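Setting and Clearing a Small Decorative Shelf
Project report, Home and Interior Studies
Group members: Thảo Hà, Kha Lại, Giang Đồng, Nga Ngô
Supervisor: Rattana Khamphan
April 18, 2021

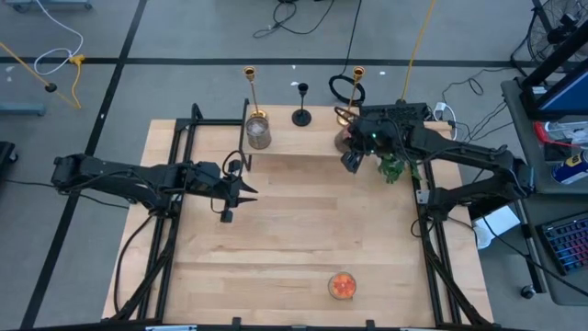
Figure 1. Candlesticks and glass holders on the raised shelf, with the orange-red jar on the tabletop.

1. Introduction

Our group looked at how people arrange small decorative items on a narrow shelf, and how the arrangement affects the time it takes to clear the shelf and set it up again. The idea came from Nga, who worked at the Gradow gift shop last October and had to redo the same display after every busy afternoon. She noticed that some layouts went back together fast and others took much longer, even with the same items.

We wanted to find out two things. First, whether people prefer tall items at the ends of a shelf or grouped together. Second, whether the layout people like best is also the easiest one to put back.

2. Items used

The display was made up of gold candlesticks, a shorter black candlestick, a clear glass cup with a frosted, speckled pattern, a small dark glass holder, a sprig of artificial greenery, and a small round glass jar with orange-red contents. The gold candlesticks are tall with thin stems. The black one has a round base and a narrow cup at the top.

Most of the items were bought secondhand at the Grarnham market. Giang brought the black candlestick from home. We decided not to light anything during the project and no candles were placed in the holders.

The shelf is wood and is raised at the far edge of a light wooden table. We used the tabletop in front of it as the place to put items down when the shelf was being cleared.

3. Method

We asked 18 people from our year to take part. Each person did the task alone with one group member keeping time. The task had two parts.

In the first part the person was given all the items on the tabletop and told to arrange them on the shelf in any way they liked. There was no time limit. We took a photo of the result and wrote down which items were at the ends and which were in the middle.

In the second part we set up one of our own layouts. The person looked at it for as long as they wanted, cleared the shelf onto the tabletop, and then set it up again from memory. We stopped the clock when they said they were finished. The limit was 300 seconds. We compared the result with the original and marked any item that was in the wrong place or missing.

The two layouts we used were called Spread and Grouped. In Spread, one gold candlestick stood at the left end and another stood well over to the right, with the black one between them. In Grouped, the candlesticks stood close together at the left and the glass was all on the right. Half the people got Spread and half got Grouped.

4. Results

When people could choose for themselves, most of them placed a gold candlestick at or near the left end. The black candlestick usually went in the middle. Kha asked people why after they were done, and the usual answer was that the short one looked lost at the end of the row.

The glass pieces were placed in front of the taller items more often than beside them. The orange-red jar was the item people moved the most before they were satisfied. Several people put it in the center, took it away, and then put it back again. Two people left it on the tabletop and said it did not match the rest.

The greenery caused the most trouble. It does not stand up by itself, so people leaned it on a candlestick or laid it flat along the shelf.

In the second part, Spread was set up again faster than Grouped by most people. The fastest time was 23 seconds, with Spread. Nobody reached the limit. The most common mistake in Grouped was mixing up the order of the candlesticks. In Spread the most common mistake was putting the dark glass holder on the wrong side of the gold candlestick.

5. Discussion

The layout people liked was close to our Spread layout, and this was also the quicker one to put back. We think this is partly due to the black candlestick, which gives a clear middle point. Once it was in place, people did not have to think much about the rest.

Hettiarachchi, the course reader on shop display, says that glass should always go at the front of a shelf where the light reaches it. Our participants did this without being told. The frosted cup in particular looks better in front of something plain, where the silver-gray tones in the pattern show up.

Clearing was harder to compare. Some people carried one item at a time and some used both hands. The gold candlesticks are top heavy when picked up by the cup, and we started asking people to hold them by the stem after one tipped over in an early trial. It was not damaged. The times from before this change may be a little faster than the later ones.

6. Problems and changes

The shelf is narrow, which limited how far forward the glass could go. Thảo suggested marking the positions with tape, but we did not want people to use the marks as a guide, so we checked against photos. This was slow and we sometimes disagreed over whether an item was in the wrong place or only slightly off.

We would also like more colors. With only one bright item, it is difficult to say if people moved the jar around because of its color or its size. A second group could repeat the task with the Flikia tea light set, which comes in several colors but only one shape.

7. Work done by each member

Thảo Hà: layouts, photos, section 3
Kha Lại: interviews, section 4
Giang Đồng: timing, checking of results, section 6
Nga Ngô: buying items, sections 1, 2 and 5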